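**Adoración Cuesta** – 11 Jan 2025

1/ A thread on demonstration data for household robots, and why I've stopped being impressed by hour counts. Clip type for today: pouring from a jug, first person, someone's bedroom. 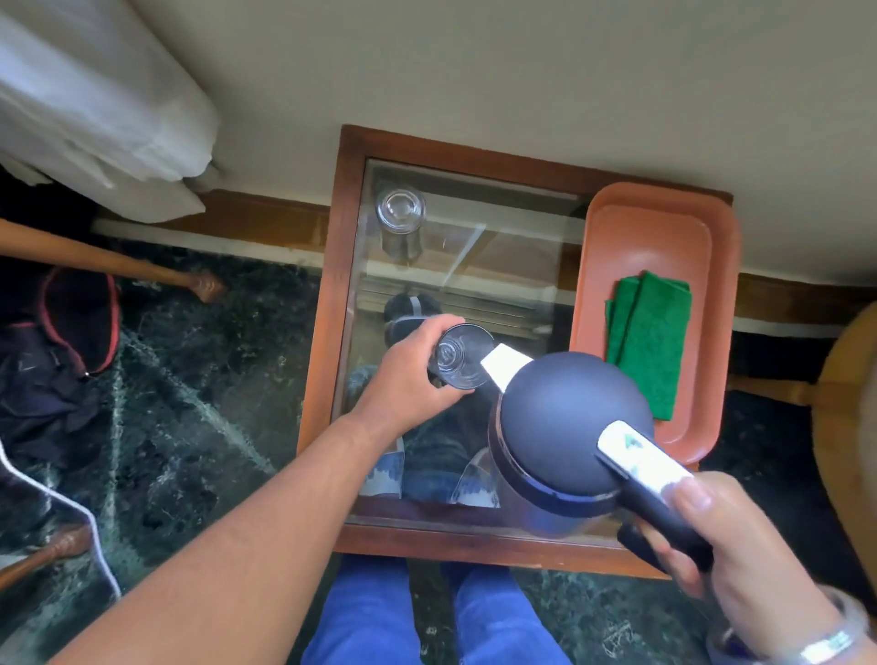 2/ The pitch goes like this. Pay people to do chores with a camera on their head, collect enough of it, and a policy will learn to pour. I label this stuff for a living at a small shop called Kelmendi. I'd like the pitch to be true. I have my doubts.

3/ Start with the numbers. Our pouring set from September has 2737 clips. Sounds healthy. Then you sort by home and find that 644 of them came from one apartment. Same side table, same jug, same person. That's a portrait of a household.

4/ Everyone quotes the first number. I have never seen the second kind on a slide.

5/ Glass is its own headache. A clear tumbler over a clear tabletop gives you an outline and some glints, plus whatever shows up in the tabletop. In the clip above you get shoes and jeans in the glass. I know what those are. I'm not convinced our depth estimates do.

6/ We ran the hand tracker from Bovo over the whole set. It's fine on bare hands over a plain surface. Wrap a hand around a jug handle and it starts guessing where the fingers went, and it guesses with great confidence. The confidence score is the part I'd throw out first.

7/ Labels. Our guide says "pour start" is the moment liquid leaves the spout. Lovely. Now try it with a dark jug seen from above. You can't see the liquid inside. Half the annotators mark the tilt, the other half mark the first frame where they believe something is moving.

8/ I had two people label the same batch without seeing each other's work. On 161 clips they disagreed on the start by more than a second. A second is a very long time when you're pouring into a glass.

9/ The fix we were offered: average the two labels. So now we have a start time that neither of them picked. I argued against it and lost.

10/ Someone in replies is asking about force. Good question! There isn't any. A head camera gives you no weight, no grip pressure, no feel for the jug getting lighter. A person pouring uses all of that. The model gets pixels and is told to work it out.

11/ Yes, I've read the papers saying video pretraining helps anyway. I believe some of them. Helps with what, though? Usually reaching and picking up. I'd like to see the pouring results broken out, with spills counted, on a jug that wasn't in the training set.

12/ On jugs: a white spout pointing toward the glass is a pretty generous cue. Swap in a pitcher with a plain lip and I'd bet money the thing gets worse. We asked Liden, who handle our recruiting, for more variety in containers. What came back was more homes with more or less the same jug shape.

13/ Which I get. People use what they own. If you mail everyone a box of odd pitchers you lose the "natural home" part that the client is paying for. Pick one, I guess, but then say on the data sheet which one you picked.

14/ What I do like about clips such as this one: both hands are doing something. The left tilts the glass, the right brings the jug to it. Most robot demos I've watched park the cup on the table and pour with one arm. If you keep only the pouring hand, you've thrown away half of the skill.

15/ And guess what the first version of our export did. It kept one hand. The "dominant" one, chosen by whichever moved more. I found out from a column that was suspiciously empty.

16/ Things I'd ask before buying any set like this, ours included:

- How many homes, and what share comes from the biggest one?
- Who decided when the action starts, and how often did they disagree?
- Are failed attempts in there or were they deleted?
- Are both hands labeled?

17/ That third one bugs me the most. Our intake rules drop any clip with a spill. So the model never sees one, and never sees anybody recover from one either. I've asked for the rejects to be kept. Sternonwood, who host our storage, quoted us a price and the thread went quiet.

18/ Next batch is folding cloth. I'm told the start label will be "obvious." I've asked for that in writing.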